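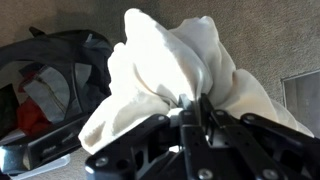
Work in this reporting period went into the second half of the gripper comparison, which covers soft goods in a furnished home setting. The grippers under test are the Velstead linkage gripper and the older Baddale parallel gripper, both run on the same arm with the same controller settings. Rigid items were finished in the last period and are not repeated in this report. The hardest cases in the soft goods set are pickups from carpet, where the finger tips have to close on a fold without catching the pile. With the Velstead unit the contact area is small: the narrow top edges of the center plates pinch the white cloth at a single fold, and everything outside that fold is free to spread over the side linkages. This matters for the wrist camera, which can lose sight of most of the floor once the cloth is up.

1. Status against plan

The plan called for 100 pickup attempts per gripper, split between carpet, tabletop and furniture. The Velstead series is complete. The Baddale series is short by 25 attempts, all of them in the furniture group. The shortfall was caused by a worn cable at the wrist connector, which gave intermittent dropouts in finger position feedback. The cable has been replaced and the affected runs were discarded.

2. Test area

The work area is set up as a living space and has not been cleared for the tests. Furniture positions are recorded at the start of each run and restored between runs. The draped chair task uses a slatted dining chair standing on the carpet, with the cloth hung over the top of the backrest.
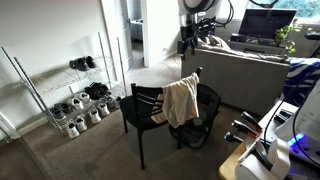 Approach direction had more effect on this task than gripper type. An approach from above brings the fingers down over the top rail, and both units then tend to close on the rail together with the cloth. An approach from the side at a shallow angle avoids the rail but needs more room for the elbow. The motion planner (Jemal, version 2) rejected the side approach when the chair was turned too far toward the wall. We have added a step that checks reach for both approaches before the arm moves, and the choice is now written to the run log.

3. Findings to date

Grip security. The linkage gripper held a gathered cloth through the full lift and carry path more consistently than the parallel gripper. Most drops with the parallel gripper occurred during the first part of the lift, when a single layer slid out between the pads. Raising the closing force reduced these drops but left marks on thinner fabrics, so the force was returned to the original value.

Layer selection. Neither unit reliably takes one layer from a folded stack. This was outside the original scope and we do not propose to pursue it under the present grant.

Visibility. A cloth held at one point fans out above the fingers and covers much of the wrist view. Placement therefore depends on the external camera until release. 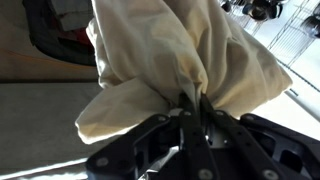

The Vistora tracking software handles the handover between cameras, but it needs a clear view of the finger tips for its last wrist estimate. When a fold hangs in front of the tips, the estimate is marked as low confidence and the arm pauses. We counted these pauses as completed attempts if the run continued without operator action.

4. Changes and spending

A spare wrist cable was purchased for each arm from the maintenance line. No other changes to the budget are requested. The screws on the finger linkages are now checked for tightness before every session, after one was found loose on the Velstead unit.

5. Next period

The remaining Baddale attempts will be run first, using the same cloths and the revised approach check. Six repeat runs with the Velstead unit will follow to confirm that the new cable has not shifted the results. The full run table and the placement error figures will be delivered in November with the draft comparison report.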